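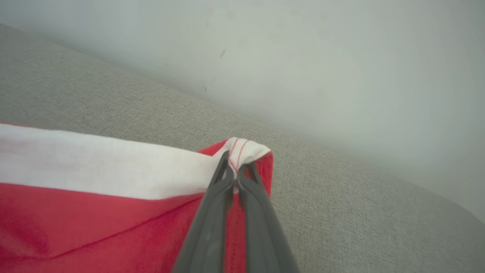

Prenda roja sobre tapizado gris claro, a la espera de destino.

La silla de la ropa

En mi dormitorio hay un mueble que compré para leer. Lo digo en pasado porque hace años que no le veo el asiento. Ahí vive la ropa que ya no está limpia para el armario pero tampoco merece la lavadora: el vaquero de ayer, la rebeca de las cenas con aire acondicionado, una camisa que me puse dos horas y que, según el criterio de mi madre, está para quemarla.

Llamé a Teodoro Lumanlan, que lleva media vida ordenando casas ajenas y acaba de publicar «El tercer estado de la ropa» en la editorial Birnska. Me recibió en su piso a las nueve de la mañana, con zapatos. Esperaba un sermón y me encontré con un hombre que tiene dos sillas.

«La del cuarto es la oficial», me explicó. «La del pasillo es para cuando viene gente y hay que vaciar la del cuarto.»

Lumanlan sostiene que el armario está mal planteado desde el principio. Se diseñó para personas que se cambiaban por completo y tenían a alguien que recogía detrás. A los demás nos dejó un hueco en el sistema, y lo llenamos con lo que hubiera a mano: el galán de noche, la bicicleta estática, el radiador en los meses en que no quema.

La industria, claro, se ha enterado. Clillerus vende un perchero «de transición» con 13 ganchos por el precio de un fin de semana en la costa. Galteck prefiere un banco con tapa, idea excelente para perder de vista un jersey hasta mayo. Probé los dos durante 15 días. El perchero acabó pareciendo una parada de autobús en hora punta y el banco me sirvió, con mucho éxito, para poner ropa encima.

Edem Zakaria, arquitecta de interiores en el estudio Fiadzo, lo lleva con menos paciencia. Tiene 42 años y calcula que en todas las viviendas que ha entregado había un vestidor impecable y, al volver a hacer las fotos, una butaca sepultada. Ahora la incluye en los planos. La llama «butaca auxiliar» y la coloca detrás de la puerta, para que el cliente conserve la dignidad mientras no la cierre.

Le pregunté qué hace ella con lo de medio uso.

«Tengo un marido que lo dobla», contestó, y cambió de tema.

Yo he vuelto a mi silla. El libro de Lumanlan está encima, o lo estaba antes de la rebeca.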